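Newsletter > Spring issue > Equipment and spending

Gripper budget: where we are

Quick one from the Tirkville bench, sorry for the short notes, quote deadline is close.

We have two pairs of hand-held grippers now. Plan for next year asks for 18 pairs. Raelene Waaka has been through the numbers twice and thinks we can get there if we drop the second arm from the Plamivthorpe order and push it out a year. I agree. The arm can wait, towel folding data can't.

Price from Jusow is $194 a set for replacement finger tips. Sounds like nothing untill you multiply it. Tips are a consumable, please budget them that way and not under repairs like in March. Cables same thing.
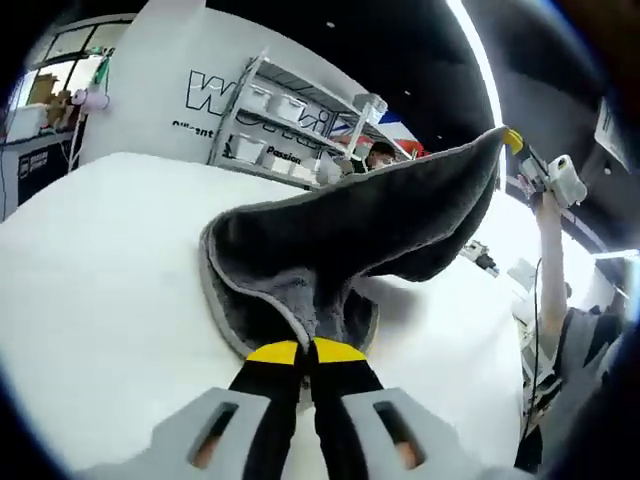
Other line that keeps getting forgotten: cloth. Towels, napkins, pillow cases, different weights. Put $700 in for the year. Imtiaz Gamage wanted less, we went back and forth, 700 stays. Storage bins come out of the general shop budget, don't put them on this one.

Still open:
- Benítez quote for the mounts. Asked for it twice. If it isn't in before we close the sheet we go with Jusow for the lot.
- Spare batteries. How many per pair?? Need a real answer from whoever runs the afternoon sessions.
- Training time. Two-person folds take longer to learn then single, so please plan paid hours for it, not just hardware.
- Table space. More pairs means more tables, and Plamivthorpe has the room but not the power outlets. Electrician visit not priced yet.

Changes to the sheet go to Raelene, not me. Put your initials next to whatever you touch.

Contact: equipment desk, Tirkville | Back to top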